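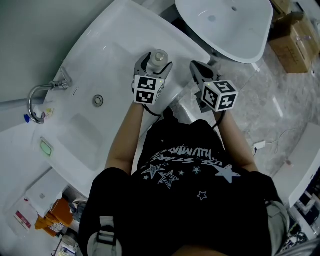 Lavabo blanco y frasco de tapón blanco

Lista: cine-club Villca
Asunto: Re: pases para el preestreno de Hatwood

Respondo a la consulta del lunes sobre el reparto de entradas. Cito el mensaje anterior:

> Buenas. En la web pone que hay 41 pases dobles para Hatwood,
> pero el formulario me da error al elegir Esham.
> ¿Se adjudican por sorteo o por orden de llegada?
> ¿Valen para las dos sesiones?

El error estaba en el desplegable y ya se ha corregido. Los pases se adjudican por orden de llegada, según la hora de registro del servidor. Cada pase vale para una sola sesión.
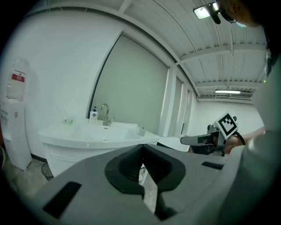
Esham, febrero

Reparto definitivo: 10 pases dobles para Esham y el resto para Gremstead. En Esham se reservan además seis butacas para prensa — no salen del cupo de la lista. El código se canjea en taquilla hasta media hora antes de la proyección; pasado ese plazo, queda anulado. No se admiten capturas parciales del correo: el código debe leerse entero.

Quien recibiera el error debe enviar de nuevo el formulario. Los intentos fallidos no quedaron registrados.

Buscar en el archivo Ir
Última actualización: febrero
Contacto | © Cine-club Villca | Volver arriba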